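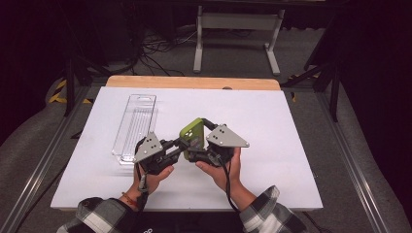

A participant holds a green object between two hand-held grippers at one of the work tables.

Visit to the Virkbridge Student Robotics Project

On March 10, 2024, members of the Lukumay Technical Education Association visited the student robotics project at Virkbridge College. The visit was arranged in January at the invitation of the program coordinator, Arlindo Medeiros, who received the group in Room 133 and gave a short introduction to the course.

The project is open to students in their second year and runs for one semester. Students work in teams, and each team prepares one handling task for the final demonstration. Tasks are performed first by hand with a pair of grippers, and the recordings are then used to train the team's own program. Mr. Medeiros explained that the college requires 385 accepted recordings before a team may move on to the robot arm. At the time of our visit, the team named Gemero had completed 308. The team named Jasto had started later in the term and was still revising its task plan.

Visitors were able to watch the work at close range. The exercise under way called for a small item to be held with both grippers above a white work surface. The tables are built on aluminum rails, and parts of the floor are marked with yellow and black tape. Visitors were asked to remain outside the marked areas during recording.

Members of our group were then invited to try the grippers. Most found that keeping both hands level required more practice than expected, and the students were patient in offering advice.

In the discussion that followed, questions were raised about grading, storage of recordings, and the time required of teaching staff. Students are graded on their written log as well as on the demonstration. The college supports 7 teams at present and does not plan to add more until a second room is available.

The Association thanks Mr. Medeiros and the students for their time. Members who wish to receive the course outline may request a copy from the Association office.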